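The robot has my rag now

I have worked at Fairclough for seven years, mostly on what we call turnaround. A room gets used for a meeting or a lunch or a training day, and then one of us goes in and makes it look as if it never happened. Chairs, bins, trays, tables. Lots and lots of tables. So when our manager Yi-an Na told us in September that the Etwood building was going to try out a robot for wiping down, I was probably the only person on the crew who said "oh, fantastic!" out loud.

I got some looks for that. I understand them. There are 35 of us across the two buildings and everybody's first thought was the same one – who goes? Yi-an answered it straight away, before the coffee was even poured. Hours stay as they are through the trial, and two of us would be trained to run the thing. I put my hand up so fast I knocked over the sugar.

The training came from Botstead, the company that set it up for us, and it was way more hands-on than I expected. I thought I'd be pressing a green button. Instead I spent most of the first week teaching, which meant thinking hard about stuff my arms have done by themselves for years. How much do you bunch up a cloth? Where do you start on a round table? (I start at the far side and come toward me, always have, and had never once noticed.) Glass is the worst of the lot, every fingerprint shows. The engineer kept asking me "why there?" and I kept saying "well, because," and then we'd do it again slowly until I had a real answer. I loved it. 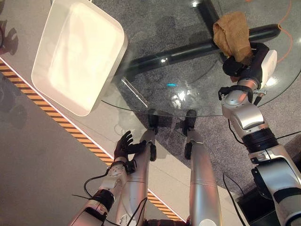

Posted in: Work stuff

It has a gripper on the right for the cloth and a hand with fingers on the left, and I could watch the pair of them all day. My nickname for it is Furkine, after the brand of polish my grandmother swore by, and that has stuck with the whole crew, even the ones who won't go near it. We stay on the other side of the striped tape when it's working. You learn to mind the cables too.

Is it fast? No! I can do a table in the time it takes Furkine to get settled in front of one. On a good afternoon it does nearly 30 wipes without me stepping in, and a wipe isn't a whole table. Edges are hard for it, and so is anything clear that somebody has left lying on a clear top. I still go over the glass afterward with my own cloth.

What has changed is my shoulder. I've had a bad right one for years, and the long reach across a big table is exactly what sets it off. I do a lot less reaching now. I also write notes, which I never did before: what it dropped, where it stopped, what I moved out of its way. Botstead reads them and calls me back with questions. Seven years here and that's the first time anyone has phoned to ask my opinion of a rag.

Not everyone is as happy as I am, and I don't want to pretend otherwise. A couple of the night people feel watched when it's in the room, and one told me she misses having the place to herself with the radio on. There's also the pay question. If two of us are doing a more technical job then it ought to say so on the pay slip – I've raised it, and Yi-an has taken it upstairs. I'll post when I hear.

Next up is trays. I've already started paying attention to how I pick one up, and I've been driving my family nuts with it at dinner.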